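Shoes Off at the Door: Nirkdale Reading Room Gets Slippers for Visitors

NIRKDALE, Friday, December 3, 2021 -- Visitors to the Jikach reading room are now asked to leave their outdoor shoes at the entrance and to walk in slippers on the carpet. The new rule started this week, together with new opening hours for the winter.

The carpet was cleaned in August, and the cleaning cost 220 dollars. By the end of October it already had dark marks near the door and under the tables. The association which runs the room decided that it is cheaper to buy slippers than to clean again in spring. For the slippers it paid 149 dollars, from the money of the summer book sale.

The slippers are simple slides in pale colors, with an open toe and a wide strap, so that older visitors can put them on without bending much. They are kept on a wooden shoe rack. Visitors are asked to put them back on the shelf in pairs when they leave -- and not under the chairs, where the first ones were found already on Tuesday evening.

Mireille Arnaud, who prepares the program of the room, said that people may also bring their own slippers from home. Thick socks are accepted too. Children under 10 can stay in socks if they prefer. Wet boots should go on the mat, and umbrellas in the stand outside.

The room stays open in the evening until the end of winter, with a story hour every 2 weeks.

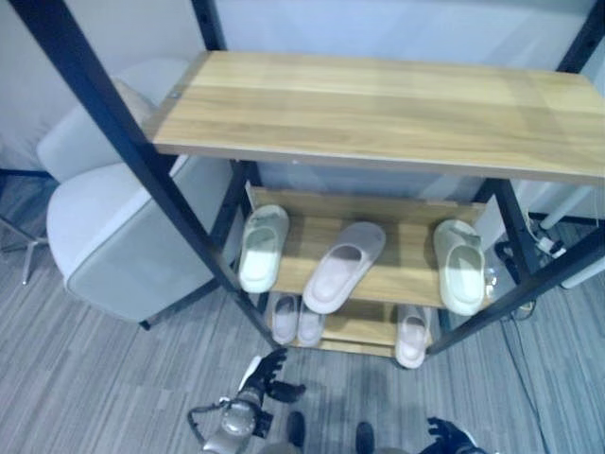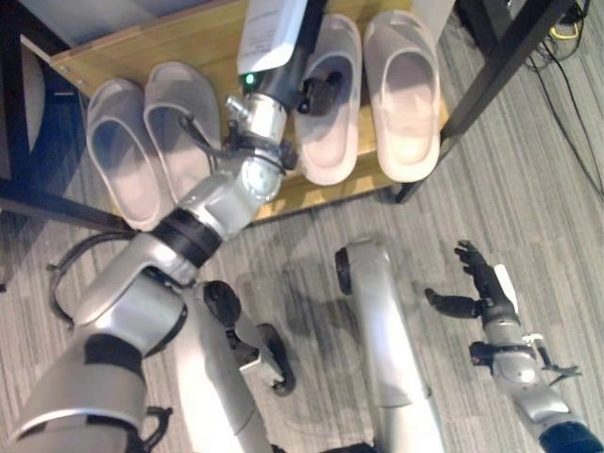
Perrine Leblanc would like to see more large sizes before the next story hour. Her husband came with her on the first evening, she said, and his heels were on the carpet the whole time.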